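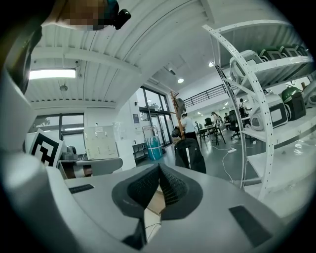
View from the gripper camera, with a square marker in front of the window.

Support > Hand-held grippers > Tracking and pose

Subject: Position of right gripper jumps during recording

Dear support team,

We use a pair of Sterik hand-held grippers to record pick and place work, and the data goes after that to the Brerus software for training of our arm. Since the beginning of October we have a problem with the right gripper. Its position makes a sudden jump in the middle of a recording, and after the jump it continues in a smooth way but from the wrong place. The left gripper does not do this, or we did not notice it yet.

From our last set of 200 recordings the checker has rejected 111. In all of the rejected ones the message is the same, "pose step over limit", and always for the right side. The size of the jump is not constant. The smallest one I have measured was 50 mm.

We found the problem in an unpleasant way. The arm was playing back a recording which had passed the checker (the limit was set too wide at that time, this was our mistake). It drove the wrist into the edge of the table and stopped with a force error. No person was inside the marked area. The finger pad is torn and we have ordered a new one from Rahman. Playback is now forbidden until this ticket is solved.

What I have checked already:

- The hand-eye calibration of the right gripper, made again from zero. The result is inside the limit, but the jump is still coming.
- Cleaned both lenses with dry cloth.
- Changed the USB cable and also the port. No difference.
- Swapped the left and right marker cubes and changed the IDs in the configuration. The jump stays with the right gripper and does not go with the cube.
- Restarted the tracking service before each recording. It helps perhaps for the first one or two.

The status light is also not useful for us. It stays green during the jump, so the operator has no chance to know that the recording is bad.

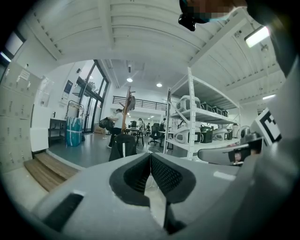 Gripper camera, lockers to the left, shelving to the right.

Update, 14:20

I have looked in the log more carefully. Before each jump there is the line "relocalized, map 4", and before this line the number of tracked points becomes very low. It happens mostly when the operator turns the wrist quickly, or holds the gripper close to the white shelving. Maybe the ceiling is a part of the problem, as the ribs look all the same to the camera. But the left gripper sees the same ceiling, so I am not sure about this idea.

I have also compared the settings of both sides. The exposure on the right is set to automatic and on the left it is fixed. I do not know who changed it or when. I attach both configuration files, and also the log for one good recording and one bad recording.

My questions are:

Is it allowed to fix the exposure by hand on the right gripper without making the calibration again? Can the service stop the recording by itself when it relocalizes? And is it possible to repair the rejected recordings, or must we make them new?
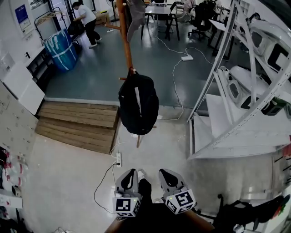

Avero support wrote back that the exposure can be fixed without a new calibration, and that it should have the same value on both sides. With automatic exposure the shutter becomes longer when the camera turns away from the window, and then a fast wrist motion gives blur and the points are lost. They advised to set stop_on_reloc to true, and to delete the stored map before the next session. A recording with one jump can be cut before the jump, but they do not recommend to join the two parts again.

Update, 17:05

Thank you for the quick answer. Exposure is now fixed, the old map is deleted and stop_on_reloc is switched on. I made a short test with slow and fast wrist turns near the shelving. The recording stopped one time, when I covered the lens with my hand on purpose. The other test recordings have passed the checker with the narrow limit.

We will record a full set before I allow playback on the arm. Please keep the ticket open until then. The question about the green light is also still open from my side.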